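Software Engineer, Manipulation Planning and Tooling

Baumgart Robotics is hiring a software engineer for the planning group. The group is small, and you would be its fourth member. We write the software that decides how an arm should move, checks that it can, and keeps a record of what it did. Most of our code runs in simulation first and on hardware later.

The position is full time and based at our Sudum office. Two days a week from home are fine once you have settled in. We would like someone to start in February, but we can wait for the right person.

What you would work on

Our main product is Tredden, a motion planning library used by customers who run single-arm cells. Tredden takes a grasp target and a model of the surroundings and returns a path with timing. It works well for boxes and trays. It works less well for thin objects picked up near furniture, especially when the surface under them has a busy pattern that confuses the pose estimate. A good part of your first year would go into that problem.

The second piece is Surkura, our internal test runner. Surkura builds a simulated room, places an arm and a few objects in it, runs a task and stores the results. The current suite has 123 tasks. A full run takes almost 20 hours on our machines, and bringing that down would be your job too. Some of the time goes to rendering, some to collision checks that are repeated for no good reason.

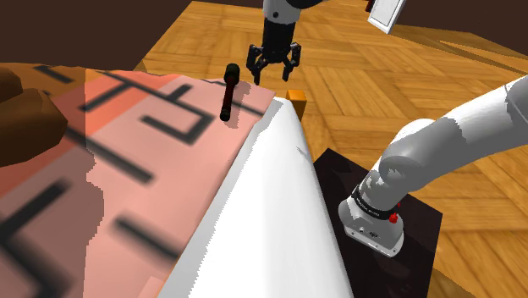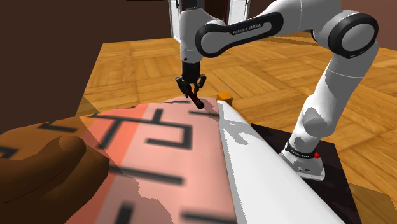 Tools / Simulation / Surkura

Each task in the suite has a start state, a goal state and a set of checks. Camera views are stored along with joint positions, gripper width and contact forces, and the replay tool lets you step through all of them together. The replay tool was written in a hurry. It drops samples when two log streams run at different rates, and the person hired will be asked to fix this early on.

Typical work in a month might include:

- adding a cost term to the planner and showing what it changes across the suite
- finding out why a grasp that passes in simulation fails on the real arm
- writing a loader for a new gripper model
- reviewing changes from the perception group where they touch the planner
- answering customer questions that support could not settle

What we need from you

You should have at least 3 years of paid work in C++ and be comfortable in Python. You should know how sampling-based planners work and have used one on something other than a course assignment. You should be able to read a transform tree and find the frame that is wrong. Experience with a physics simulator is required; we do not mind which one.

It helps if you have worked on object pose estimation, or have kept a large test suite alive over several releases. A degree is not required. If you have one, list it, but we will spend more time on your code.

You do not need to have worked with hardware before. There are two arms in the lab and you will be trained on both before you use them alone.

What we offer

Regular hours, paid overtime on the few occasions we ask for it, health and dental coverage, and a budget for one conference a year. There is no on-call duty for this position. Salary depends on experience and will be discussed in the first call.

How to apply

Send a resume and one code sample to Wiebke Baumgart at the address on our contact page. The sample can be old and it can be short, but you must have written it yourself. Add a paragraph on what you would change in it now. Please do not send a cover letter.

We hold a first call of half an hour, then a half-day visit. During the visit you will work through a failed Surkura run with one of us, using the replay tool and the planner source. There is no whiteboard test. You will hear from us after each step.

Contact | Jobs | Privacy
Copyright Baumgart Robotics. All rights reserved.
Back to top

Comments

dkessel
Is the position open to people who need a visa? The ad doesn't mention it.

Wiebke Baumgart
Yes. Please put it in your email so we can plan the start date.

mina_r
Does the code sample have to be C++? My best planning code is in Python and the C++ I have belongs to my employer.

Wiebke Baumgart
Python is fine. We would look at C++ together during the visit.

torvo
Any chance of a part-time version of this? I could do 3 days a week.

Wiebke Baumgart
Not for this one. We may have part-time work on the replay tool later in the year, so write to me anyway.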